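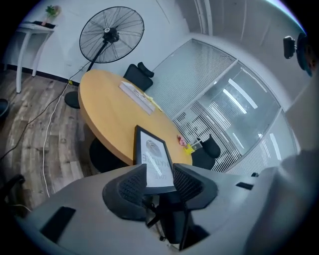

*The round table in the Prescombe office, framed print and sticky notes included.*

# Divside street name list

Hi! This is my list of street names in Divside, with where each name came from when I could find out. It started as a spreadsheet I kept for fun on the bus, and then Beril Tuncer asked for a copy, and then her neighbor wanted one, so now it lives in a folder with a README like a proper grown-up project.

There are 2858 rows, one per street (alleys count, driveways don't). Last updated Tue 16 July.

## What's in the folder

- `streets.csv` – the main list
- `renamed.csv` – 131 streets that used to be called something else
- `sources.txt` – where I read things, in no great order
- `maybe.txt` – stories I love but can't back up

## Columns

| column | what it means |
|---|---|
| `name` | the name on the sign today |
| `old_name` | blank if I never found one |
| `origin` | person, plant, trade, place or unknown |
| `story` | a sentence or two, my words |
| `sure` | 1 to 5, where 5 means I saw it on paper |

The `sure` column is a gut feeling, so please don't do math with it! A 3 usually means two people told me the same thing and I couldn't tell if one got it from the other.
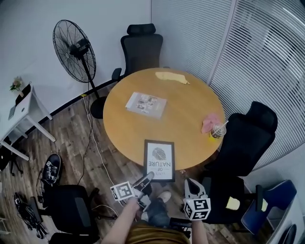
Plant names were the easy part. Whoever laid out the north side went through the trees first, then the shrubs, and by the time they reached the hill they were down to Sorrel Lane and Dock Lane. People names are much harder. Bendar Street could be the family with the brickyard or the ferry captain, and I've changed my mind on that one more often than I'd like to admit (it's the brickyard right now, with a 2).

Nzioka Road has two rows on purpose. The east and west halves were named years apart and only joined up when the bridge went in, so if you're counting roads, drop the second one.

## Known problems

- Spelling of old names is all over the place. I copied what the maps had, typos too.
- The west side is thin. I had 50 blank origins there last October and most of them are still blank.
- Some stories are too long for their cell and look awful in Excel. Sorry, they're good stories.
- Apostrophes got mangled in one export and I may have missed a few.

## Fixing things

If your street is wrong, tell me! Open an issue with the street name and how you know. "My grandma said so" is fine, it just goes in `maybe.txt` first. Please don't re-sort the file when you send a change, I can't read the diff after that.

Thanks to Kimutai Mollel for the scanned maps, and to Pendo Lukumay, who read every single row out loud with me and caught Mill Street in there twice.

Use the list however you like, and a mention would be nice.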